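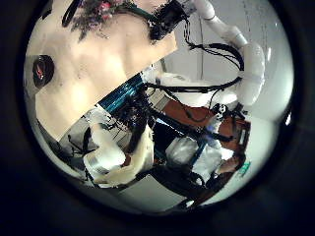

**Unit 4 — Valuing a public figure: notes on net worth estimates**

Net worth is total assets less total liabilities at a stated date. Published figures for entertainers are seldom audited, and most omit the date altogether. Students should treat them as estimates of unknown error.

### Terms

- *Gross earnings*: fees before commission, tax and costs.
- *Liquid assets*: cash and listed shares.
- *Illiquid assets*: real property, catalogue rights, private company holdings.

### Worked case

The Rundetti profile of the presenter Onni Jääskeläinen gives a net worth of $465,000. The Wikeo entry gives almost double that. Both cite the same house in Numcombe. Wikeo enters it at full market value; Rundetti deducts the mortgage — the correct treatment.

Neither page separates his earnings from those of his production partner, Tomos Pugh. Joint income should be apportioned by contract where the contract is known, and otherwise flagged.

### Common errors

1. Reporting one year's gross earnings as net worth.
2. Counting a spouse's assets without labelling them.
3. Citing a page that cites the first page. Parri's survey of 85 celebrity biographies found 49 with circular sourcing of this kind.

### Reading

Parri, C., *Sourcing the Celebrity Biography*, ch. 4. Rebelo's reply (course reader) disputes the sampling but accepts the categories.

Tutorial exercise: recalculate the Jääskeläinen figure with the mortgage deducted from both totals. Show all working.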